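Un châle, un dragon et une petite nouvelle pour les mordus de Skurgate

Bon, je vous écris en vitesse entre deux lessives parce que je viens d'apprendre LA nouvelle de l'hiver : l'échange de châles Helelach est de retour en décembre, et cette fois on peut s'inscrire depuis la France sans passer par une copine à l'étranger !
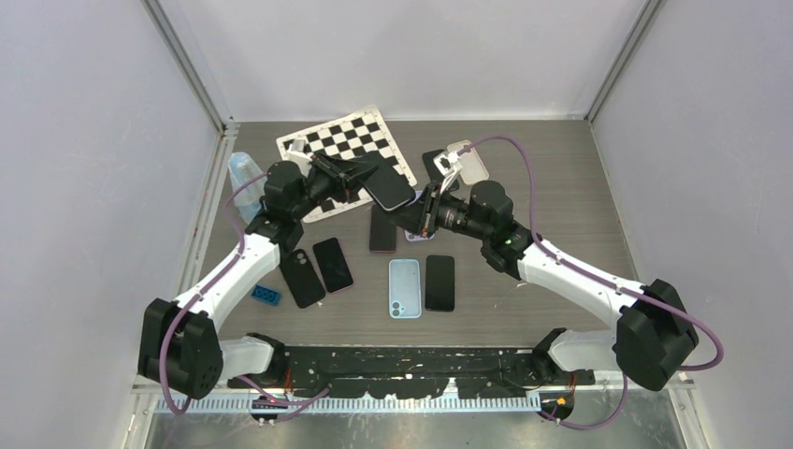
Soon-im Do me répond déjà qu'elle avait juré de ne plus jamais participer après la catastrophe du fil mohair, qu'elle a encore des poils violets dans son canapé, et que bien sûr elle s'est inscrite dans les cinq minutes. Elle demande aussi si on a le droit de tricher sur la laine. Non Soon-im, on n'a pas le droit !! (Enfin, je vais relire le règlement quand même.)

Pour celles et ceux qui arrivent ici sans rien connaître à tout ça : Skurgate, c'est ma série de romans fétiche, celle avec la porte au fond du marais et le dragon Zou qui ne parle qu'en proverbes. Je vous en rebats les oreilles depuis l'ouverture de ce blog. Dans le tome 2, la vieille Helelach tricote un châle qui change de motif selon la personne qui le porte, et il y a quelques années une poignée de lectrices s'est mis en tête de le tricoter pour de vrai. Comme le livre ne donne à peu près aucune indication (merci l'autrice), chacune a inventé sa version, et de fil en aiguille c'est devenu un échange. On tire un nom au sort, on tricote un châle pour cette personne, on l'envoie, et on en reçoit un de quelqu'un d'autre. Le mien, je l'ai porté tout l'hiver dernier, jusqu'à la boulangerie, et la boulangère m'a demandé si c'était un filet de pêche. J'ai décidé de le prendre bien.

Alors, les détails pratiques. Les inscriptions sont ouvertes et il y a 35 places pour le groupe francophone, pas une de plus. L'an dernier c'était complet en une soirée, donc ne faites pas comme moi qui ai voulu « réfléchir tranquillement » et qui me suis retrouvée sur liste d'attente, en 17e position, à rafraîchir la page comme une malade. J'ai fini par avoir une place parce que plein de gens se désistent au moment d'acheter la laine. Le châle doit partir avant la fin décembre. Il faut compter 1 000 mètres de fil si vous faites la grande version avec la bordure d'écailles, beaucoup moins pour le petit modèle, celui que tout le monde appelle « le Zou » parce qu'il a la forme d'une aile. Si vous débutez, prenez le Zou. Vraiment. La bordure d'écailles m'a fait pleurer deux fois, dont une dans le train.

Pour la couleur, on remplit une petite fiche avec ce qu'on aime et ce qu'on ne supporte pas. J'ai mis « tout sauf le jaune moutarde », et je sens que je vais recevoir du jaune curry. On peut aussi préciser si on est allergique à la laine, si on a un chat (c'est une vraie case à cocher !) et quel est son personnage préféré. Ne mettez pas le Passeur si vous n'aimez pas le gris, vous voilà prévenus.

L'autre bonne nouvelle, et là je suis franchement toute chose, c'est qu'il y aura une après-midi tricot à Redon pour lancer le tout. Redon ! D'habitude ces trucs-là se passent toujours à l'autre bout du pays et je regarde les photos des autres en mangeant des biscuits. Rendez-vous à 14 heures, on apporte ses aiguilles et quelque chose à grignoter, et il y aura une lecture à voix haute du chapitre de la porte. Je me suis proposée pour faire la voix de Zou. J'ai peut-être un peu survendu mes talents, je m'entraîne sous la douche et mon mari a fermé la porte du couloir. Pour la date exacte, j'attends la confirmation de la salle et je la mets ici dès que je l'ai.

On me demande en commentaire s'il faut avoir lu tous les livres. Non ! Il y a des gens qui viennent juste pour la laine et ils sont très bien reçus. Par contre attention, ça spoile sévère autour de la théière, surtout sur la fin du tome 2, alors si vous y tenez, prévenez en arrivant ou mettez-vous à côté de moi, je tâcherai de me taire.

Autre question qui revient, le crochet est accepté ? Oui depuis cette année, après des débats dont je vous épargne le détail (il y a eu des majuscules). Il faut juste le cocher sur la fiche pour que la personne en face sache à quoi s'attendre.

Le lien pour s'inscrire est dans la colonne de droite, sous la petite bannière verte que j'ai mis un temps fou à placer correctement et qui est encore un peu de travers chez moi. Si elle s'affiche n'importe comment chez vous aussi, dites-le-moi gentiment. Et si vous vous inscrivez, laissez un petit mot dessous avec votre choix, grande version ou Zou, que je sache qui va souffrir avec moi sur les écailles !

Moi je file, il faut que je retrouve mes aiguilles circulaires. Je crois qu'elles sont dans le sac de plage.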